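June 19, 2024
Bench 5, finish room. Notes by H. Tolentino

Started the second round of oil tests on the Villanueva offcuts. Sanded to 400 this time, wiped down, then one thin coat of the Cendico oil on each piece. Left it 20 minutes before buffing. The first round was sanded coarser and the end grain drank far too much, so those went dark and patchy.

Charito Dalisay wants the stock number on every label. These are all 1687 – please don't mix them with the older pile under the window.

Rags go flat on the rack outside, never in the bin. Found two balled up by the sink this morning.

Second coat tomorrow if the first has cured. Ludar samples wait until July.

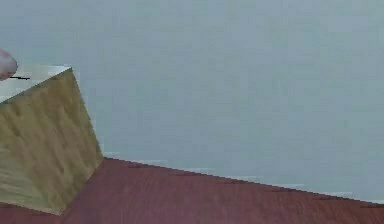

Do we sand between coats?
Only if the grain has raised, and then just a light pass by hand with the 400.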